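Friday, November 21, 2025
Notebook, equipment planning, kitchen sorting work
Present: Yoon-hee, Tarun, Marleny (first half hour), me

Purpose today: get the Q1 equipment list into a state Armelle can sign. She wants it before the December freeze. Anything not on it by then waits until April.

Where we stand. The budget line for grippers and consumables is what it was in the summer, minus the pads we already bought. Yoon-hee went through the invoices and her total matches mine except for one shipping charge from Gistcombe that got booked twice. She has written to them.

Hand-held grippers. We want more pairs. Two people can't run kitchens in parallel with what we have, and whenever one goes out for repair the whole afternoon goes with it. Options:

Option A: two more pairs of the same kind. No new training, same pads, same spare screws. Lead time quoted at 18 working days.

Option B: one more pair, and put the rest into spares (finger pads, pivots, charging leads). Cheaper. Tarun prefers this. His argument is that our downtime since summer has been small parts and hardly ever a whole unit.

Option C: wait for the Brunet arm and skip hand-helds. Marleny is against it and so am I. The arm needs a bench, a guard and a risk assessment, and it can't go to other people's kitchens.

Leaning B. Need Tarun's repair log in one sheet before I commit. Right now half of it is on paper in the drawer.

Pads. Current order is 46 pads per box from Guten. Yoon-hee asked if they sell half boxes. They don't. Shelf life is printed on the box as two years so a full box is fine, just store it out of the sun. Move it off the windowsill.

Storage. Need 10 TB more whichever option we pick. Marleny says the Musia drives are fine and to get the same again. Put two on the list, one for backup. Do not let this get merged into the general IT line like last year, it took us until May to get it back out.

Props. Small money but nobody has budgeted it. Fruit, nuts, plates, soap. Maricruz has been paying out of pocket and handing in receipts when she remembers. Proposal: 50 dollars a month on the lab card, receipts in the envelope. We want mixed sizes on every plate, so walnuts next to mandarins next to the big green ones, because that decides how wide the fingers have to open and which pads we go through. Glossy plates stay on the list too. Tarun asked for a matte set for comparison, added one.
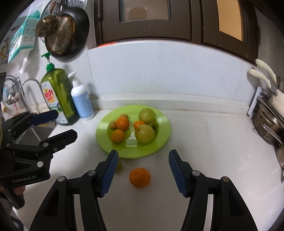 Counter setup, green plate, mixed fruit and walnuts. One mandarin-like fruit off the plate between the fingers, gripper open.

Same counter is what I want to use as the reference for sizing the cases. If a case and a laptop won't both fit next to a sink and a row of pots, we bought the wrong case. Measure the ones we have before ordering. The long case from last time was a nuisance in every kitchen we took it to.

Arm (Brunet). Moved to its own page. Only note for this list: ask for the quote to be split into arm, controller and install, so Armelle can see which part could slide to next year. Their first quote was one lump sum.

To do
Tarun: repair log into a sheet, Wednesday at the latest
Yoon-hee: chase Gistcombe on the double shipping charge
Marleny: Musia price for two drives
Me: case measurements, Brunet split quote, draft list to Armelle
Maricruz: outstanding receipts, all of them, including October

Open question: do repairs come out of equipment or running costs? Armelle gave me two different answers this year. Get it in writing.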